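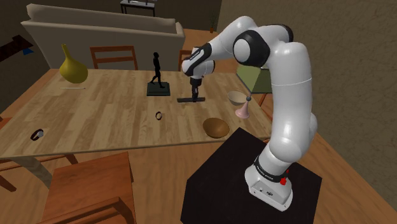

The dining room scene in Serkura, with the gripper at the middle of the bar.

Gallery: planning grasps on a cluttered table
Posted 2018-08-29 by Ilse Fuchs

Serkura is the simulator we use at Multitau to test arm software before any of it goes near hardware. Most of the work since February has been on the planner, which Bjartur Ingvarsson rewrote, and on the grasp scoring, which is mine. The render at the top of the page comes from the household set. The notes under it are arranged by the part of the software they concern.

The target
The planner is given one object to pick, and for this layout it is the flat dark grey bar. Long thin objects are scored on how near the fingers close to the middle. A grasp too far along lets the bar tip when it is lifted, and the old scorer didn't mind that nearly enough.

The approach
We ask for a straight descent over the last part of the move, with the wrist above the target and the gripper pointing down. Kastriot Halilović added this as a constraint on the path. Before that it was a cost, and the optimiser would sometimes trade it away for a shorter route.

The clutter
Two wristwatches, a vase, a black statuette of a walking figure, two bowls and a pink cone with a blue-grey ball on its tip. The statuette is the awkward one. A convex hull fills in the gap between its legs and makes it much fatter than it is, so it now gets split into several pieces before collision checking.

The furniture
Chairs, sofa and table all come from the Skov model pack. The arm can't reach most of it, but it stays loaded - perception is run on the same scenes and needs a proper background. Sigrún Brøndum wrote the loader and can tell you which models have bad normals.

The numbers
The last batch was 3,000 layouts, with a limit of 50 planning attempts on each. The planner found a valid path in 2,591. Of the failures we went through by hand, 16 were layouts where the target had been spawned overlapping another object, and those are the generator's fault. Svend Østergaard has a fix for it on the Wadov branch, not merged yet.

Next
Joint limits near the base are still handled badly when the target is close to the pedestal. I'll add renders from those layouts once the replay tool can save them without restarting the physics. Scene files and seeds are in the usual folder - ask Svend if you don't have access.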